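Reviews > Kitchen > Surface care

Home Reviews Guides Forum Contact

Heseo Stone Sealer, 16 oz: long-term review

Annapurna Thevar

I applied two coats in January to a counter that had last been treated with Varma paste. Cure time is listed as 24 hours; I allowed 48. The bottle cost me $19 and about a third of it is left.

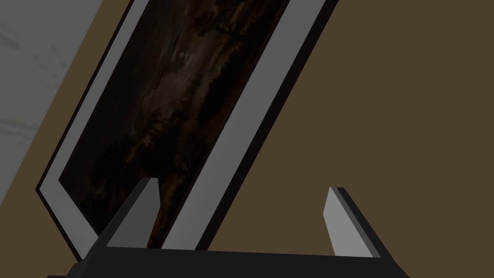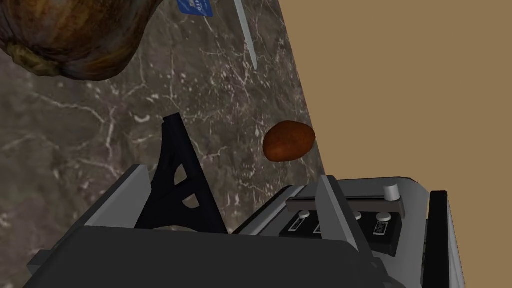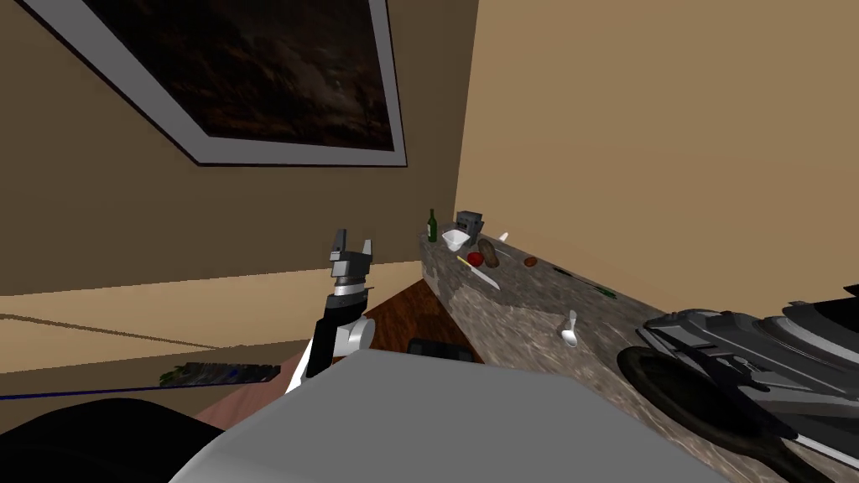
Oil beads for 30 minutes, then begins to darken the stone near the sink cutout. Lemon juice still etches polished areas, as it does with any penetrating sealer. Haze is the main fault: excess left past ten minutes needs a second wipe with fresh product. Tredero is easier to buff but wore through sooner on the same counter. I would buy Heseo again for dark stone.

196 shares | 11 comments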